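Comari Hand-Held Gripper Kit -- Frequently Asked Questions

Last revised 19 August 2021

These answers cover the two-hand Comari kit and the Hnatiuk recording service that goes with it. For arm mounting, see the separate integration notes. Firmware questions are handled in the release log.

General

What is in the kit?
Two hand-held grippers, a charging base, two wrist straps, a calibration board, a set of spare fingers and a hard case. The kit does not include a computer. Storage cards are sold separately because sites differ in how they handle card custody.

Who is it meant for?
Groups that want demonstration data for manipulation work and do not want to run teleoperated arms to get it. The operator holds one gripper in each hand and does the task directly. The recording is then processed into trajectories that a compatible arm can be trained on. If you already have a teleoperation setup that keeps up with your needs, the kit will add work.

Can I buy a single gripper?
Yes. Single units ship with half of the accessories and no hard case. They can be paired later, but both units must be on the same firmware branch.

Is there a left and a right unit?
No. The units are mechanically identical. Assignment to the left or right hand is made in the session setup screen and stored with the session. If the hands are swapped partway through, end the session and start a new one.

Hardware

What does each gripper weigh?
With the battery fitted, 610 g is the limit we build to. Most of the weight sits in the body, behind the fingers. Operators new to the kit usually report fatigue in the forearm before the hand. The wrist straps help and should be adjusted before the first take.

What are the fingers made of?
A flexible molded polymer over a stiffer core. They are consumable parts. Replace them when the contact surface turns glossy or when the two fingers no longer meet evenly at the tip. Solvents shorten their life. Use a damp cloth with a little dish soap, and let them dry out of direct sun.

How wide does the gripper open?
Maximum opening is 109 mm, measured at the fingertips. Objects close to that size are hard to grip squarely. We suggest planning tasks around items no wider than three quarters of the opening.

Can the fingers handle cloth?
Yes, with limits. A single layer of T-shirt cotton can be pinched at a hem or a sleeve edge. Thin, slick lining fabric tends to slide out. For clothing, use the soft-tip fingers and lower the closing force in the session profile. Beads, glitter prints and sequins do not damage the fingers but can leave residue on them, so check the contact surface more often when such items are in the set.

How do I identify a unit in the records?
By the unit number in the session file. Scan the unit code at the start of each session. If the code will not scan, type the number by hand and add a note. Do not relabel a unit yourself -- calibration files are tied to the original number.

Tasks and sites

Do I need a lab to record in?
No. The kit was designed for ordinary rooms. Kitchens, bedrooms, laundry areas and small offices all work. The main requirements are steady lighting and enough visual texture for tracking. Bare white walls and plain white sheets are the most common cause of lost tracking. Patterned bedding, shelves and furniture edges give the software something to hold on to.

Is a bed a suitable work surface for folding?
It is acceptable, and many customers use one. A bed is lower than a table and gives under pressure, so the trajectories will differ from tabletop data. Tag the session as "soft surface" so the two types can be separated later. Lay each garment flat before the take begins and keep the remaining clothes to one side, clear of the working area.

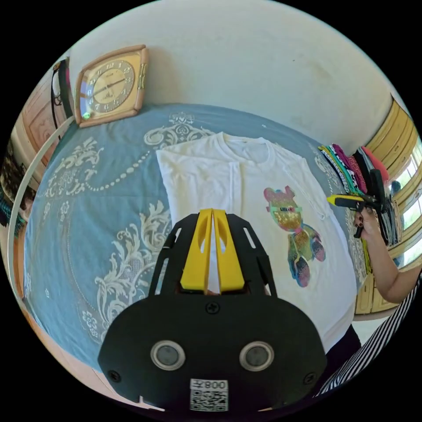

How should I handle windows and bright light?
Set up so that neither unit points straight at a window for long. Short passes are fine. Exposure recovers on its own, but frames taken during recovery may be rejected in processing. Close a thin curtain if you have one. Avoid mixing strong daylight with a flickering lamp.

Should I clear personal items out of the room?
Remove anything that shows names, addresses, account numbers or faces in photographs. General household clutter can stay and is useful for training. The Hnatiuk service blurs faces and screens on request, but it does not catch everything. The customer is responsible for what is recorded.

What should the operator wear?
Any fitted sleeve. Loose cuffs can block the view of the fingers when the arms cross. Rings are acceptable if they do not touch the trigger. Nail polish has no effect on recording.

How long should one take be?
As long as the task needs and no longer. For folding one shirt, start recording with the garment flat and stop once it is placed on the finished pile. Long takes with several garments can be split in processing, at extra cost. Separate takes are cheaper and easier to review.

How many takes do I need?
It depends on the task and on the variety of objects. In our own shirt-folding trial at the Pirneck site, we recorded 3532 takes across 61 garments. Results on unseen garments improved more from adding new garments than from repeating the same ones. We would not read that as a general rule for rigid objects.

Do failed attempts count?
Keep them and mark them. Press the side button twice after the take to flag it. Flagged takes are excluded from the default export but remain in the archive. Some groups use them to train a failure detector.

Recording and processing

How long does a battery last?
Expect about two hours of active recording. Idle time with the tracking on uses nearly as much power. Turn tracking off between setups. A full charge on the base takes longer than a session, so sites running all day should order a second pair of batteries.

How often do I calibrate?
Once at the start of the day, again after a drop, and again after any finger change. The routine uses the supplied board and takes a few minutes for the pair. A board that has been bent or laminated should not be used.

What happens if tracking drops out during a take?
The unit gives two short pulses through the handle. Stop, return to the starting position and repeat the take. Gaps under half a second are usually filled in processing. Longer gaps cause the take to be rejected, and rejected takes are not billed.

What formats do I get back?
Synchronized video from each unit, finger opening over time, and a six-axis pose track per hand. Files are delivered as one archive per session. A reader script is included. Conversion to other layouts is available through Tritden, our integration partner, under a separate agreement.

How long does processing take?
Standard turnaround is 6 working days from the end of upload. Upload time is not included and can be significant on a home connection. Card pickup is offered in some regions.

Can I process the data on my own machine?
Yes, with the offline license. It requires a discrete graphics card and the current driver package. The offline version does not include blurring or the review dashboard.

Which arms can use the data?
Any arm that can carry the matching Comari end effector and reach the recorded workspace. Using a different gripper is possible but reduces the match between the demonstration and the arm. Check joint limits before planning bed-height tasks -- arms mounted for a tabletop often cannot reach that low.

Orders, returns and repairs

Is there a trial?
A two-week rental is available. The fee is credited against a purchase made within 30 days of return. Rented units must come back with the original fingers, worn or not.

What does the warranty cover?
The body, electronics and trigger are covered for one year. Fingers, straps and batteries are not. Opening the front plate voids coverage on that unit only. The other half of the pair stays covered.

A unit was dropped. Can I keep using it?
Run calibration. If it passes, continue. If it fails twice, stop and send the unit in. Do not tighten the plate screws to correct an alignment error.

Do you repair older units?
Units built before June of last year use a different trigger sensor. We still hold parts for them, but stock is limited. Include the unit number in the repair request and we will confirm before you ship.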